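Mar 7, 2022. Sourdough starter, week 3, kitchen bench at Prorneck.

Flour is the Daston wholemeal again, the Flisetti white having gone up in price and down in everything else.

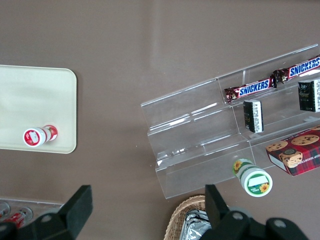
## Feeding

Fed at 7, same weights as Friday. Rose a bit, thought better of it, sank. Smell: pear drops with a hint of old trainer. The Antoniadis method says to expect "a gentle yoghurt note". Their nose must be kinder than mine.

## Loaf 17

200 g starter, overnight in the fridge. Dense enough to chock a van. Crust good, though, and the ducks have yet to complain.

## To do

- Warmer spot than the windowsill
- Whoever has the good scraper, please return it
- Try half rye before giving up until September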